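Quick notes on sending a short film to festivals. Did this for Dadgate, 10 minutes long, so most of this is for shorts.

## Before you submit

1. Export one master. Name it properly, title and year, no "final_final2".
2. Make a screener, smaller file, password on. Test the password in a private window. I sent Trundalent a dead link once, dont be me.
3. Write the synopsis. 50 words max. Then a one-line version.

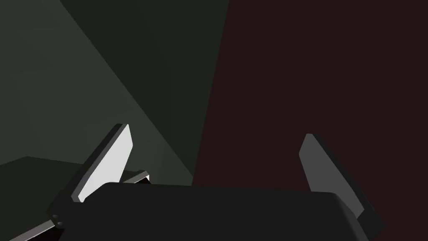
4. Captions. English at least, even if the film is in English. Separate file, plus a burned-in copy for places that ask.
5. Pick your stills. Three is plenty. Wide, sharp, no titles on top. 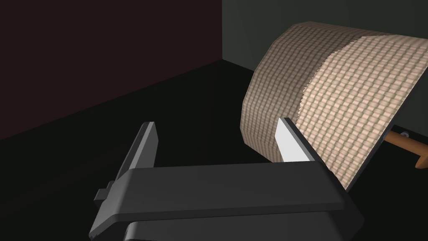 6. Clear the music. In writing! The composer's email saying "sure" is not a license. Ask for festival rights and online rights seperately.

## Sending it

- Read the premiere rules first. Some fests won't take a film that's already online.
- Early deadline if you can. Cheaper. For November fests I start in spring.
- Keep a spreadsheet: fest, fee, date sent, answer.
- Cover letter, four lines. Skip the life story.

Got in? Reply same day, ask what file format they screen from.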